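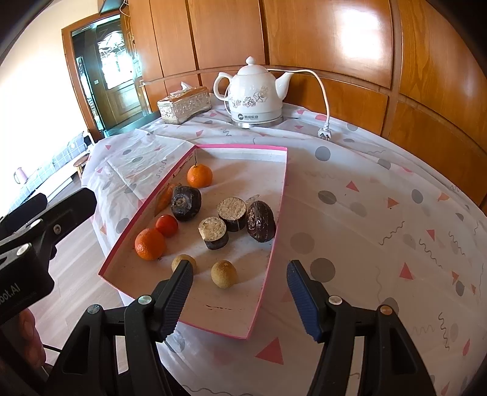
Mandarins and a cherry tomato in a pink-rimmed box lid on a white tablecloth.

Friday produce market to leave church lot for old Kukier furniture store

MONEN — After a winter of flapping canopies, frozen fingers and one well-remembered morning when the honey table slid gently down the hill toward the mailbox, the Friday produce market is moving indoors.

The market will open in March on the ground floor of the former Kukier furniture store on Depot Street, a building most people in town over a certain age have bought at least one armchair in. The town council approved the lease at its regular meeting this week, with little argument and a good deal of reminiscing about sofas. The lease runs for 2 years, and the town can renew it after that if both sides are happy.

Letters explaining the move went out to 827 households in Monen and along the river road. They include a map, the new hours and a short form for anyone who would like to rent a table. The forms can be dropped in the mail slot at town hall at any time of the day or night, and the clerk's office asks that people please not tape them to the door, where the rain gets at them.

For anyone who has moved here lately, the market began as a few card tables behind the church, where people with backyard trees and too many tomatoes could sell or trade what they could not eat themselves. It grew the way such things do. Somebody brought bread, and then somebody brought eggs, and before long the church was having to ask people to leave a lane open for funerals. The church has been patient and generous about the whole arrangement, and the pastor told the council that the congregation would miss the company, though perhaps not the parking.

Myrtle Abernathy has sold jam and pickled beets at the market for 15 years and is one of the people who asked the council to look for an indoor spot. She came to the meeting in her good coat and stayed until the end, including the long discussion of storm drains that came before her item.

"I love that parking lot, I truly do, and I have met half my friends in it," Abernathy said afterward, on the steps of town hall. "But I'm not a young woman, and I have had enough of holding down a tablecloth with my elbows while I try to make change. I'd like to set my jars out and have them still be there when I turn back around."

The Kukier building has been empty since the store closed, apart from a stretch when the high school used the front room to build its parade float. The wide display windows are still there, and so is the sloping floor at the Depot Street entrance, which was put in so that delivery men could roll dressers straight out to the truck. The town's building inspector said the slope will serve just as well for strollers, wheelchairs and crates of cabbages. The restrooms at the back have been repaired and the heat works. The upstairs will stay closed, and so will the freight elevator, however much children may beg to ride in it.

Rent for a table will be 50 dollars for the season, the same as it is now. That point took up most of the public comment. Several growers said they had heard around town that the fee would double to pay for the heat, and one man who sells onions had plainly prepared himself for a fight and seemed almost let down to find he did not need one. The council said the heating bill will be paid out of the town's general fund for the first season and looked at again once the real costs are known.

Part of the old warehouse behind the showroom will be used for cold storage. Tundix, the refrigeration company out on the county highway, has agreed to install a walk-in cooler there and keep it running for the length of the lease. Sellers will be able to bring their goods in on Thursday evening and leave them overnight, which should be a mercy to anyone who has had to load a truck with lettuce before sunrise. A sign-in sheet will hang beside the cooler door. Everything left in it has to be labeled with the seller's name, and anything still there on Saturday afternoon will go to the food pantry.

The pantry, for its part, is glad to have the market closer. At the church lot, leftover produce had to be driven across town at the end of the day by whoever had room in the car, and on busy weeks a certain amount of it never made the trip. The pantry is only around the corner from Depot Street, and its staff plan to come by with a cart at closing time. They have asked for things that keep well, such as squash, carrots, apples and potatoes, but say that softer fruit is welcome too as long as it can be handed out the next morning.

Not everyone is pleased. A handful of longtime customers told the council that half the pleasure of the market was being outdoors, especially in the summer, when the maples along the church fence give such good shade. One woman said she was afraid that a market in a store would start to feel like a store. The council took the point kindly. Members agreed that from June through August, sellers may set up on the sidewalk in front of the building if the weather is fine, provided they leave enough room for people to walk by and do not block the barbershop. The barber, who was in the audience, said he would hold them to it.

Parking was the other worry, as parking generally is in Monen. Depot Street has only a short row of spaces, and the bank would like its customers to be able to use some of them. Chiu Market, the grocery at the corner of Depot and Mill, has offered the use of the gravel lot behind its building on Friday mornings. It may seem an unusual thing for a grocery to do for what is, after all, a bit of competition, but the Chiu family told the council that people who come downtown for peaches tend to remember that they also need milk and paper towels. Shoppers using the gravel lot should come in from Mill Street. The Depot Street side is for deliveries, and the bread truck needs a great deal of room to turn around.

The rules about what can be sold are staying much as they were. Fruit, vegetables, eggs, honey, bread, jams, pickles and cut flowers are all allowed, and so are seedlings in the spring. Sellers have to have grown or made the goods themselves or be selling for a neighbor or relative who did. Baked goods need a label that lists what is in them, with nuts mentioned first. There will be no secondhand goods and no live animals, a rule that dates back to an unfortunate business with a rooster and that the council saw no reason to revisit.

The swap table will make the move as well, and a number of people asked specifically that it should. It has always stood a little apart from the rest, and it works on trust. Anyone with a small amount of something, too little to bother selling, can leave it there and take home something else of about the same worth. A few lemons might go for a bunch of parsley, or a bag of plums for a jar of somebody's relish. No money changes hands and no one keeps a list. In the new building it will be placed just inside the front windows, where it will get the morning light and where, Abernathy pointed out, people can look over what is on it before they have even found the door.

"That table is how I learned to like persimmons," she said. "I'd never have paid for one. I took it home to be polite, and now I've got a tree in the side yard and more persimmons than sense."

Some work remains before opening day. The front room needs a coat of paint, and the council has picked a cream color after a friendly but surprisingly long debate in which pale green had its supporters. The old store sign over the door will stay up. The Kukier family asked for that when the lease was drawn up, and it hardly needed asking, as more than one person at the meeting said they would not be able to find the place without it. A smaller sign for the market will hang underneath.

The church lot will be used as usual through the end of February, weather permitting, and sellers who already have a table there do not need to fill out a new form. Their places will be carried over, though not necessarily beside the same neighbors. Anyone who has strong feelings about whom they would like to be next to, or would like not to be next to, may speak quietly with the clerk.

When the market opens on Depot Street, hours will be 8 a.m. to 1 p.m. every Friday. Sellers may come in through the warehouse door from 6:30 a.m. to set up, and coffee will be on by then. Shoppers are asked to bring their own bags and, if they can manage it, small bills. Forms for new tables are due at town hall by the last Friday before the opening, and questions can be taken to the clerk's window during regular office hours — she does close for lunch.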